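Stuvisell Bark & Fibre Orchid Mix, Medium Grade

Product code: 352
Sold by: Jandthorpe Orchid Supplies
Pack size: 17 litre bag
Availability: In stock
Page last revised: Mar 27, 2018

Description

Stuvisell is an open, free-draining potting mix for epiphytic orchids grown in pots or baskets. It is blended for plants with roots of medium thickness: standard Phalaenopsis hybrids, most Cattleya, Oncidium and its relatives, and the larger Dendrobium. It replaces our former Owen mix, which contained more fine material and broke down sooner in warm houses.

The main component is graded pine bark, screened to remove dust and slivers. Coarse coconut husk chip is added to hold moisture between waterings, with horticultural charcoal and perlite to keep the mix open. There is no peat, no loam and no added fertiliser. The husk chip is rinsed before blending to bring down its salt content, but a further soak at home is recommended before the first use.

Contents

Pine bark, medium grade
Coconut husk chip, coarse
Horticultural charcoal
Perlite, coarse

Suitability

Suitable for: Phalaenopsis, Cattleya, Oncidium, Brassia, Dendrobium (larger types), mature Vanda in baskets where some medium is wanted.

Not suitable for: Paphiopedilum seedlings, Masdevallia, miniature Phalaenopsis species and any plant with very fine roots. Use the fine grade for these. Terrestrial orchids such as Pleione and Calanthe need a different mix altogether.

Plants to be mounted on cork or tree fern do not need a bark mix. A small pad of Stirnano long-fibre moss behind the roots is enough.

Preparation

Tip the quantity you need into a bucket and cover it with clean water, rainwater if you have it. Leave overnight. Some bark will float at first; push it under or weigh it down with a plate. Drain, rinse once and leave until it stops dripping. Dry bark used straight from the bag sheds water for the first few weeks and new roots may shrivel in it.

Repotting

Repot when new roots are starting to show at the base of the plant. With Phalaenopsis this is usually after flowering. With Cattleya, wait for roots from the newest growth, whatever the time of year.

Remove the old medium and cut away any roots that are soft or hollow. Firm roots should be kept even if they are brown. Choose a pot that holds the root system with little room to spare. Work the mix in around the roots with the fingers and tap the pot on the bench to settle it. The plant should not rock when the pot is lifted. If it does, stake it until it has rooted in.

Hold off watering for a few days if many roots were cut. After that, water thoroughly and let the mix approach dryness before watering again. The husk chip stays damp in the centre of the pot after the surface bark looks dry, so judge by weight - a pot that feels light is ready.

Feeding

Bark takes up some nitrogen as it decays. A balanced orchid feed at half strength, given with two waterings out of three, is sufficient during active growth. Flush the pot with plain water at the third.

Life in the pot

Expect 2 years in normal conditions, less in a hot greenhouse with frequent watering. Replace the mix when the bark crushes easily between finger and thumb, or when it smells sour.

Storage

Fold down the top of the bag and keep it under cover. White threads of fungus on damp bark are harmless and will go once the mix is aired. Bags opened before January should be checked for fungus gnats before use in spring. 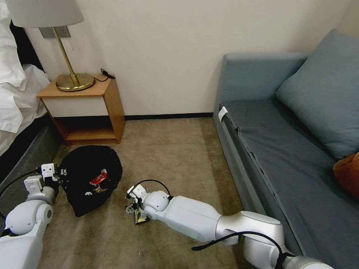 Can I reuse the mix after repotting?

Used mix should not go back into orchid pots. It will have lost much of its structure and may carry pests or rot from the previous plant. It can be dug into a border or added to the compost heap.

Trade and bulk supply

Nurseries and societies can order by the pallet. Bulk sacks of 1,000 litres are blended to order and need a forklift or tail-lift at the delivery address. Contact Ruba Sleiman in the trade office for prices and carriage. Questions about grades and suitability go to Georges Hattar - please give the genus, pot size and growing temperature when writing.

Related items

Stuvisell Bark & Fibre Orchid Mix, Fine Grade
Stirnano long-fibre moss
Clear slotted orchid pots
Cork bark mounts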